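Preparing for a Demonstration Session at the Pavisham Open Day

Guidance for visitors and group leaders

The simulation suite at Pavisham is open to visiting groups in April. Each session lasts 36 minutes and is led by a member of the Plakance team. This page sets out how to book, how to follow the demonstration and how to take a turn at the controls. No earlier experience of robots is needed.

Before you arrive

Group leaders should send a list of names to Purificación Pastor at the visitor office. Each group is limited to four people at the desk, and larger parties are divided on arrival. Coats and bags must be left in the cloakroom, as the space behind the chairs is used as a walkway.

Please tell the office in advance if a member of your party requires a seat with a raised screen or printed notes in large type. Two such seats are available.

Following the demonstration

1. Take a seat facing the shared display. Eusebio Montes will introduce the exercise, in which a simulated arm is guided towards a rake head lying on a stone worktop.

2. Look at the general view first. Find the base of the arm, then the gripper, and then the rake head. Visitors who settle these three points at the start find the close view much easier to read.

3. Move on to the close view from the gripper. Directions may seem reversed here. The same tool can point up the screen in one view and down it in another, and it is worth comparing the two before any command is given.

4. Note any other objects on the surfaces. The exercise concerns the rake head only, and other items should be left where they lie. 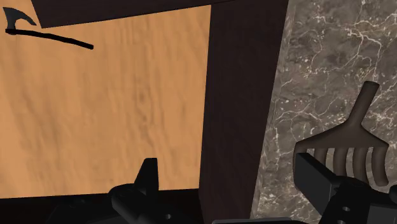
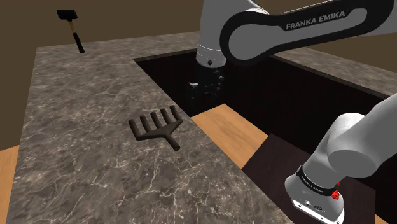
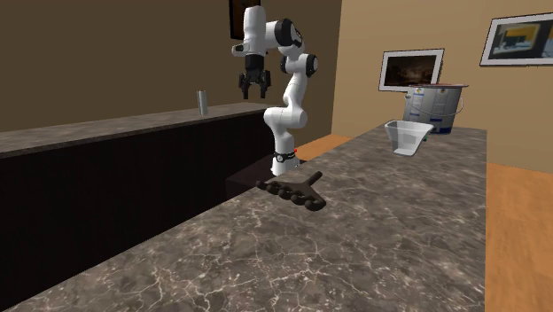
Views from the simulated workspace used in the demonstration. The rake head appears in all three.

Taking a turn

5. When invited, move to the control desk and adjust the chair. Rest both forearms on the desk before touching the hand controller.

6. Make one small movement in each direction and watch the general view while doing so. The arm responds at a reduced speed during open sessions - this setting must not be changed by visitors.

7. Bring the gripper over the tool with the fingers open. Lower it in short steps, checking the close view after each one.

8. Close the fingers only when the session leader gives the word. If the position is poor, raise the arm and begin the approach again. There is no penalty for a second attempt.

9. Press the reset key at the end of your turn and return to your seat.

Questions and further visits

Mio Higuchi will be at the side table after each session to answer technical questions, including those on how objects are modelled and how the viewpoints are chosen. Teachers may ask for the worksheet pack, which contains four exercises suitable for use in class.

Groups wishing to see physical equipment should apply separately for the workshop tour in the Coltetti building. Places are allocated by Baltasar Ibarra, and closed shoes must be worn throughout.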